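Wallpaper, and why I've fallen for it again

1 December 2022

I've been peeling, pasting and swearing for most of a fortnight and I have never been happier with a room. The back bedroom at our place in Clikilden has gone from magnolia (every wall, and the ceiling, and for some reason the inside of the cupboard) to a soft leafy grey-green, and I keep finding excuses to go in there and just stand about!

I grew up with wallpaper. My gran's hall had brown and orange circles the size of dinner plates, and the bathroom had little sailing boats that I used to race along the seams with my finger. Then somewhere along the way everyone painted everything white, me included. I lived in plain rooms for 14 years and thought I liked them.

What changed my mind was plants. I mean pictures of plants: ferns, rushes, long grasses, seed heads, anything you'd find along the edge of a ditch. A pattern like that has no corners for your eye to catch on. You can get the match slightly wrong at a seam and it still looks fine, and I can tell you this with confidence as I got several of them wrong.
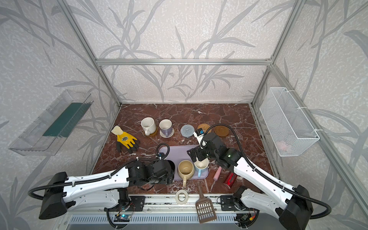

Grey on grey, with reeds and leaves.

I do love a grey-on-grey reed. It sits so quietly behind strong colours, and with a dark reddish-brown marble it looks really smart. I nearly went that way myself. In the end our bedroom faces north and I wanted a bit of green to warm it up, so I ordered samples from Drutwood and taped them up by the window. The one I chose is called Chantharasri and it's all drooping grass heads with the odd moth hiding in it. I've found 19 moths so far and I'm sure there are more behind the wardrobe.

If you're thinking of having a go, get big samples. The little squares are useless with a trailing pattern, you only get half a leaf. Look at them at breakfast time and again with the lamps on, and put one next to whatever furniture is staying. Mine looked almost blue against the pine chest and I had to move the chest to the landing, where it has been in the way ever since.

Buy a spare roll too. I didn't, and ran out with one strip to go above the door. The shop at Kokgate had the same batch, thank goodness, but it was 46 minutes each way on the bus with a roll of wallpaper between my knees on the way home. (It was a lovely ride, mind you, all frost and bare hedges.)

And paste the wall if the paper allows it! The old way, with the folding table and the soggy lengths draped over your arm, nearly put me off for life when I did the box room years ago. Pasting the wall is so much calmer. You hang the dry strip, slide it about until the stems meet, and smooth it down from the middle. I had the whole window wall done before lunch.
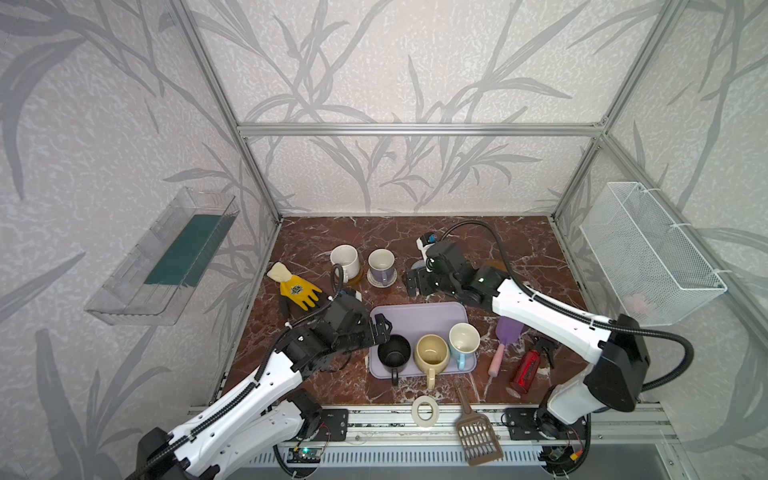

What's next

The downstairs loo. It's tiny, so I'm going to be brave: big dark leaves, right up over the ceiling, and a bright yellow door. I've got 45 pounds left in the decorating tin and most of a tub of paste, so it may have to be an end-of-line roll, but that's half the fun. If anyone has papered a sloping ceiling on their own, please leave me a comment and tell me where you started. I've been up the ladder twice to look at it and come straight back down again.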